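Drawers, deadlines and the stuff in between
Speaker notes, small business meetup, Nakbridge, January 27, 2024

Slide 1, title
Wait for the door to close. Say hi, say thanks for having me back, and mention the parking (everybody had the same trouble, it's a good icebreaker). I run Disia, a mail-order shop for buttons and sewing notions, out of what used to be my dining room. Tonight is about keeping stock when you're tiny. No software pitch, I promise!

Slide 2, how I started
Tell the shoebox story. When I opened I had 300 different buttons and every one of them lived in a shoebox with a sticky note on it. Sticky notes fall off. I once spent a whole evening hunting for a set of 4 green coat buttons that a customer in Skodura had already paid for, and I ended up refunding her and writing a very sorry letter. Pause here, people usually laugh.
Ask: who here has refunded something they knew they owned?

Slide 3, where the time went
I wrote down what I did for one week in May. Don't read the whole table out, just point at the picking row. Picking was eating my mornings. Packing was fine, postage was fine, and the walking back and forth between the shelf and the table was awful. I had the best sellers on the top shelf because they looked pretty up there. I'm five foot two. You can imagine.

Slide 4, sort by how it sells
Slow down on this one, it's the main idea. I used to sort by color, because that's how a button shop is supposed to look. Lovely for visitors, and I don't have visitors. Now the things that go out every day sit within arm's reach, the weekly things are one step away, and the wedding stuff is in the hallway closet until spring.
Somebody will ask about seasons. Answer: I move things twice a year and it takes a day, with the radio on.

Slide 5, numbers on everything
Each style gets a plain number. No clever codes! My first system had letters for color, then letters for material, then size, and I couldn't remember whether B was blue, brown or brass. Now it's just the next number in line. I'm up to 485 and the system hasn't complained yet. The number goes on the bin, on the spreadsheet row and on the packing slip, and if those three match, the order is right.
(If the clicker sticks, the space bar works too.)

Slide 6, reordering
Vasiliauskas is the wholesaler I buy most of my shell buttons from, and their minimum order is 600 pieces. That scared me for a long time. What helped was a card at the back of each bin, standing up. When I can see the card, I reorder. It's an old trick, my grandmother did it with flour and a clothespin in the pantry. Tell the clothespin bit only if we're on time.

Slide 7, containers
Keep this short, people love to argue about containers and we'll be here all night. My two rules are that I want to see what's in it from the side, and I want it split up inside so things don't wander. Tinted is fine, I kind of like it, though very dark plastic makes navy and black look the same and then you're back to opening everything.

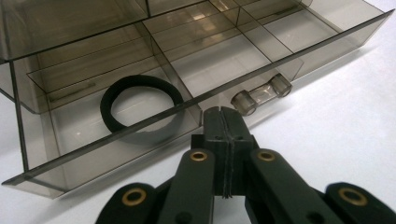 Slide 7: Smoky-brown see-through organizer with straight dividers.

Mention cost: buy one, live with it for a month, then buy the rest. I bought a whole stack of the wrong size my first year and they're holding Christmas ribbon now.

Slide 8, counting
I count a little bit every Friday-type afternoon, whenever the mail has gone and I have tea. One shelf, that's all. The big yearly count used to wreck me, and now it's mostly checking what I already know. Show the spreadsheet, scroll down slowly, and don't click on the tab with the supplier prices!

Slide 9, questions
Leave ten minutes. Likely ones: barcodes (not yet, maybe when I have help), returns (they go in a bowl by the kettle and get put away the same day), and how I handle one-off vintage pieces (each gets its own little envelope and its own number).
The handout is by the coffee. Remember to take the extension cord home this time.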